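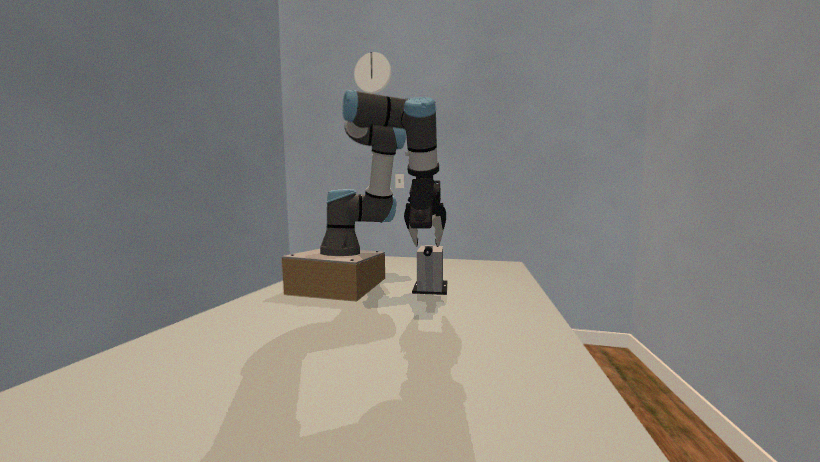 お知らせ > 自然環境 > 野鳥・湿地 > Clireston湿地

Clireston湿地における野鳥撮影の取り扱いを改定　繁殖期の立入区域を見直し、写真記録の公開も開始

シェア 20　コメント 0

Clireston湿地自然センターは2026年4月2日(木曜日)、同湿地における野鳥の撮影および観察に関する取り扱いを改定し、同日から適用すると発表した。砂礫地で繁殖するコチドリ、シロチドリおよびコアジサシの営巣環境を保全することが主な目的で、観察路の一部を9月末まで閉鎖するほか、営巣が確認された場所から撮影者が保つべき距離を新たに定めた。あわせて、来訪者から寄せられた写真を整理した「Virar写真記録」の公開を始める。

同センターによると、湿地を訪れる撮影者は春の渡りの時期を中心に増加しており、望遠レンズを用いた撮影が早朝から行われている。大半の来訪者は観察路を外れることなく撮影しているが、繁殖期に入ってからも砂礫地の縁まで下りる例が続いていた。従来の取り扱いには「鳥に十分配慮すること」との記載があるのみで、配慮の内容は各人の判断に委ねられていた。今回の改定は、この部分を具体的な基準に置き換えるものである。

立入区域の見直し

閉鎖の対象となるのは、観察路のうち河口側の水門から砂礫地の東端に至る区間である。この区間は潮位の高い時間帯に通路と営巣地との間隔が狭くなり、人が立ち止まるだけで親鳥が巣を離れることがある。区間の両端には柵と案内板を設置し、散策、釣り、撮影など目的を問わず通行を認めない。

一方、北側の葦原に沿う観察路と、内陸の淡水池を周回する観察路は、これまでどおり通年で利用できる。淡水池ではバン、カイツブリ、カルガモが繁殖し、葦原ではオオヨシキリのさえずりを聞くことができる。いずれの観察路も道幅が限られることから、三脚を使用する場合は脚を通路の片側に寄せ、車いすやベビーカーの通行を妨げないよう求めている。

砂礫地の鳥については、観察舎「Villanueva」からの観察が案内されている。Villanuevaは堤防の内側に建てられた平屋の観察舎で、砂礫地に面した壁に横長の観察窓を備える。窓の高さは立位用と座位用に分かれ、座位用の窓の前には可動式の長椅子が置かれている。室内での三脚の使用は、混雑時を除いて認められる。観察窓からレンズを外へ突き出すことは、鳥から見た建物の輪郭が変わるとして、繁殖期に限り禁止された。

観察舎の開館時間は日の出から日没までで変更はない。夜間の利用は引き続き認められず、駐車場も日没後に閉門する。早朝に到着した来訪者が門の前で待機する例があるが、前面の道路は幅が狭く農作業用の車両も通行するため、路上での待機は控えるよう呼びかけている。

撮影距離の基準

改定後の取り扱いでは、営巣中または抱卵中の個体から40メートル以上離れることが原則となる。観察路や観察舎の中からの撮影であっても、鳥が警戒の姿勢を示したときは撮影を中断し、静かに後退することが求められる。警戒の姿勢としては、首を伸ばして動きを止める、繰り返し鳴く、翼を引きずるように歩いて巣から離れる、といった行動が挙げられている。

このうち翼を引きずる行動は「擬傷」と呼ばれ、チドリ類の親鳥が外敵の注意を巣や雛からそらすために行うものである。動きが目立つことから撮影の対象となりやすいが、この行動が見られた時点で撮影者はすでに近づきすぎている。センターは、擬傷を写した写真についてはVirar写真記録への掲載を行わず、館内の掲示にも使用しない方針を示した。

雛が観察路に出てきた場合の対応も新たに記載された。チドリ類の雛はふ化後間もなく歩き始め、親鳥とともに餌場へ移動する。通路上で雛を見つけたときは、追わず、触れず、その場で立ち止まって通過を待つ。親鳥の姿が見えない場合でも近くにいることが多く、保護を目的として持ち帰ることは親子を引き離す結果になる。けがをしていると思われる個体については、位置を記録したうえで窓口に連絡することとされた。

餌付けおよび音声の使用

餌を置いて鳥を引き寄せる行為は、種類や量にかかわらず全域で禁止する。従来は淡水池の一角で水鳥への給餌が黙認されてきたが、水質への影響と、人に慣れた個体が道路へ出る危険が指摘されていた。池の周囲に設けられていた餌台は、すでに撤去されている。

録音した鳴き声を再生して鳥を呼び出す行為も、全域で認めない。繁殖期の雄は縄張り内で同種の声を聞くと、侵入者への対応に時間を費やす。再生が繰り返されれば採餌や抱卵の交代に支障が生じるおそれがあり、葦原のオオヨシキリやヒクイナでは特に影響が懸念される。図鑑アプリケーションの音声を確認する場合には、イヤホンを使用するか、センターの建物内で再生することとした。

ストロボおよび照明器具については、昼夜を問わず屋外での使用を禁止する。カメラの自動焦点補助光も、設定によって停止できる機種では停止を求める。連続撮影時の作動音に関する制限は設けられていないが、観察舎の中では電子シャッターなど静音の機能を利用するよう勧めている。

無人航空機と自動撮影装置

無人航空機の飛行は、湿地の全域および駐車場の上空で従来から禁止されており、今回も変更はない。調査や報道を目的とする飛行については個別に申請を受け付けるが、繁殖期の飛行は原則として許可しない。

来訪者が自動撮影カメラや遠隔操作式のカメラを設置することも認められない。過去には、草むらに固定されたカメラの回収のため、設置者が同じ場所に繰り返し出入りした事例があった。所有者の分からない機材が見つかった場合は窓口で一定期間保管し、その後は遺失物として所定の手続きをとる。

移動式のブラインドや迷彩の幕については、淡水池の周回路の広場に限って使用を認める。使用にあたっては当日窓口で届け出を行い、交付された札を見える位置に掲げる。幕の設置のために枝を折ること、葦を刈ること、杭を打つことはいずれも認められない。

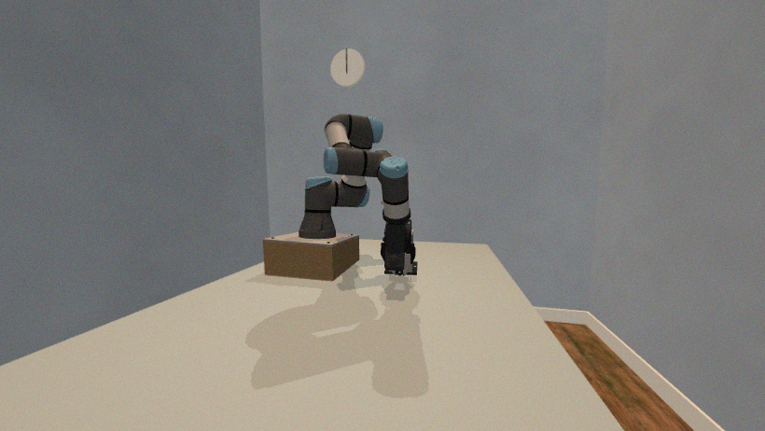 Virar写真記録の公開

あわせて公開が始まったVirar写真記録は、来訪者が湿地で撮影した写真を、撮影日、種名、撮影区域とともに整理したものである。初回の公開点数は1058点で、常時見られる留鳥から渡りの途中に立ち寄った旅鳥までを収める。センターには募集期間中に約2000点の写真が寄せられ、種の判別が可能であること、撮影区域が明らかであること、撮影方法に問題がないことを条件に掲載の可否を判断した。

写真の整理と検索の仕組みは、画像管理を手がけるDrandexが構築した。利用者は種名のほか、撮影した月、羽衣の区分、採餌や水浴びなどの行動によって写真を絞り込むことができる。羽衣の区分は夏羽、冬羽、幼羽および換羽中に分かれ、同じ種の季節による違いを並べて表示する機能を備える。シギ類のように時期によって印象が大きく変わる鳥の識別に役立てることを想定したという。

写真の掲載順は撮影日の新しい順とし、優劣を付ける表示や人気順の並べ替えは設けられなかった。センターは、珍しい種や迫力のある構図に関心が集中すると特定の場所に人が集まりやすくなると説明しており、普通種の日常的な姿を継続して蓄積することを記録の中心に据える。ハマシギの群れを遠くから写した写真や、逆光で輪郭だけが分かるアオサギの写真も、条件を満たすものは掲載されている。

撮影場所の表示は、湿地を大きく分けた区域名にとどめる。画像に埋め込まれた位置情報は登録の際に自動的に削除され、公開用の画像には残らない。営巣中の個体を写した写真と、繁殖が広く知られると影響を受けやすい種の写真については、繁殖期が終わるまで公開を保留する。保留の対象となる種の一覧は、検索の手がかりとなることを避け、公表していない。

写真の投稿方法

写真の投稿は、センターの公式サイトに設けられた専用の受付欄、または館内の端末から行う。投稿には、撮影日、おおよその時刻、撮影区域および種名の記入が必要となる。種名が分からない場合は「不明」として投稿することができ、担当職員が確認のうえ補記する。判別に至らなかった写真は掲載されないが、調査用の資料として保存されることがある。

一度に投稿できる写真は20点までとする。連続撮影による類似の写真は、投稿者があらかじめ選別する。露出、色調の調整および切り抜きは認められるが、被写体の追加や削除、背景の差し替え、複数の画像の合成を行った写真は受け付けない。生成技術によって作成または補完された画像も対象外となる。判断に必要な場合には、加工前の画像データの提出を求めることがある。

著作権は撮影者に帰属し、センターは記録の公開、館内の展示および教育活動に必要な範囲で使用する。掲載時の氏名表示は、実名、筆名または非表示から選択できる。営利目的の第三者から利用の申し出があった場合、センターは撮影者への連絡を取り次ぐが、条件の交渉には関与しない。掲載後の取り下げは、撮影者本人からの申し出により随時受け付ける。

写真に人物や車両の登録番号が写り込んでいる場合は、掲載前に該当部分を切り抜くか、ぼかしを加えるよう求めている。学校の行事などで児童および生徒が撮影した写真を投稿する際は、学校または保護者を通じた手続きが必要となる。

観察機材の貸し出し

センターは、砂礫地への立ち入り区間の縮小に合わせ、双眼鏡と地上望遠鏡の貸し出しを拡充する。双眼鏡は受付で身分を確認できるものを提示すれば当日に限り無料で利用でき、小型で軽量の児童用も用意される。地上望遠鏡はVillanuevaの室内に据え付けて使用し、館外への持ち出しはできない。

望遠鏡には携帯電話を取り付けて撮影するための固定具が備えられている。長いレンズを持たない来訪者でも、観察舎から砂礫地の鳥を記録することが可能になる。固定具に対応しない機種があるため、利用を希望する場合は受付で事前に確認することが望ましい。混雑時は利用者が交代で使用し、長時間の占有は控えるものとする。

受付では、改定後の取り扱いをまとめた案内冊子も配布される。冊子には観察路の地図、通行できない区間、主な鳥の見られる時期のほか、警戒の姿勢を示した線画が掲載された。同じ内容は公式サイトでも閲覧できる。

違反があった場合の対応

取り扱いに反する行為が確認された場合、職員はまず口頭で説明を行い、撮影の中止または移動を求める。説明に応じない場合や同様の行為が繰り返された場合は、当日の退場を求めることがある。立入禁止の区間への侵入については、湿地の管理規則に基づき、一定期間の利用停止の対象となる。

来訪者同士の注意や指摘が口論に発展した例もあり、センターは、違反と思われる行為を見かけた際には直接の注意を避け、受付または巡回中の職員に知らせるよう求めている。他の来訪者を無断で撮影し、違反の証拠として公開する行為は、それ自体が利用規則に反するものとして扱う。

交流サイト等への投稿を制限する規定は設けられていない。ただし、営巣地や希少種の滞在場所が特定できる情報については、繁殖期の間は公表を控えるよう協力を求めている。背景の構造物や標識から位置が判明する場合もあり、写真を公開する際は背景についても確認することが望ましいとしている。

周辺地域との調整

湿地に隣接する農地では、田植えの準備が始まっている。水の入った田にはムナグロやチュウシャクシギが立ち寄ることがあり、春には農道からの撮影も多い。農道は耕作者が管理する通路であり、駐停車、畦への立ち入りおよび水路の柵への三脚の設置は認められていない。センターの取り扱いは湿地の区域内に適用されるものだが、案内冊子では周辺の農地における注意事項もあわせて記載した。

漁業関係者が使用する船着き場についても、作業の時間帯は撮影目的での立ち入りができない。カモメ類やミサゴを観察する場合は、堤防上の広場を利用する。広場には日陰がなく、風の強い日は三脚が転倒するおそれがあるため、機材から離れないよう注意が必要である。

今後の予定

閉鎖区間は、9月に行う現地の確認を経て解除の可否が決定される。コアジサシの飛去やシロチドリの幼鳥の行動によっては、解除が区間ごとに分かれる可能性がある。決定の内容は公式サイト、駐車場入口の掲示板および受付で告知する。秋の渡りの時期には、観察路の利用方法を改めて案内する予定である。

Virar写真記録への投稿は年間を通じて受け付け、掲載は月ごとにまとめて行う。センターは、蓄積された写真を標識調査や定点観察の記録と照合し、換羽の時期や渡来時期の把握に活用するとしている。足環や旗の装着が確認できる写真については、色と装着位置が読み取れる状態での投稿を特に求めている。

なお、今回の改定に伴う入場料および駐車料金の変更はない。団体での利用、学校の校外学習ならびに取材を目的とする撮影については、従来どおり事前の申請が必要となる。申請書の様式は一部変更されており、旧様式による提出は受け付けない。

お問い合わせ：Clireston湿地自然センター 利用案内窓口　|　プライバシーポリシー　|　サイトのご利用について
© Clireston湿地自然センター　無断転載を禁じます
ページの先頭へ戻る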